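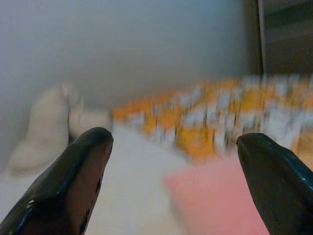

Ticket: wrist-view segmenter drops targets during arm motion, planner falls back to HOLD
Component: perception / grasp planner bridge
Opened by: Akinyi Mbwambo
Assigned: Shabani Muli
Status: open, fix in review
3 comments

Summary
On the bed-tidying task, the Koltora node loses the object mask whenever the wrist is moving at normal approach speed. The planner receives an empty target list, waits out its timer and goes to HOLD. Head-view masks stay up through the same interval. Seen on both arms.

Log excerpt
[koltora] mask confidence below threshold, target=pillow
[bridge] target list empty
[planner] no valid target, timer 2,000 ms
[planner] state APPROACH -> HOLD

Expected
Planner keeps the last good target pose from the head view until the wrist view recovers.

Checked so far
Restarted the node. No change.
Swapped the wrist camera driver for the February build. No change.
Lowered the confidence threshold. Masks come back, but the pillow mask bleeds into the yellow comforter where the two overlap. Reverted.

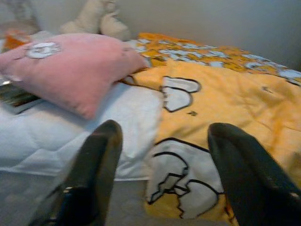

Wrist view, gripper open. Outlines on the comforter print hold up better than the pillow edge.

Comment — Shabani Muli
The comforter print is part of the problem. The black outlines survive the blur and the segmenter locks onto them, so the white shapes get proposed as objects while the pillow falls below threshold. I replayed 1,599 wrist images from the bag with the print region masked out by hand. False proposals went away. Pillow dropouts did not, so these are two faults and should be tracked separately.

The dropouts line up with exposure. Auto exposure is letting the shutter run long and nothing in the launch file caps it.

Comment — Naomi Okoth
Confirmed on the exposure cap: the parameter is declared in the Drurkanex config but never passed to the driver. Regression from the namespace cleanup. Patch is up.

Separate finding in the bridge. Head-view poses are being discarded as stale. They arrive with 280 ms of lag and the staleness limit is set below that, so the fallback path has never had anything to fall back to. Raised the limit and added a warning when a pose is rejected — it was silent before.

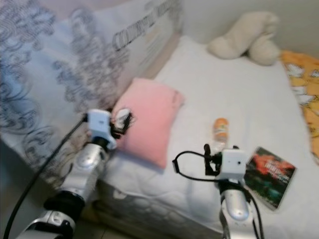 Head view, both arms over the bed. Pillow, bottle, book or DVD case and plush toy are the targets for the replay set.

Comment — Akinyi Mbwambo
Ran replay with both patches. Planner holds the pillow pose through the wrist dropout and stays in APPROACH. The bottle still flickers in the head view when the right gripper is close to it; will open a new ticket for occlusion handling.

Remaining
Merge exposure patch.
Merge staleness limit, with the value moved out of code and into config.
Live run on both arms before closing.
Retrain or filter for printed bedding, tracked separately.

0 shares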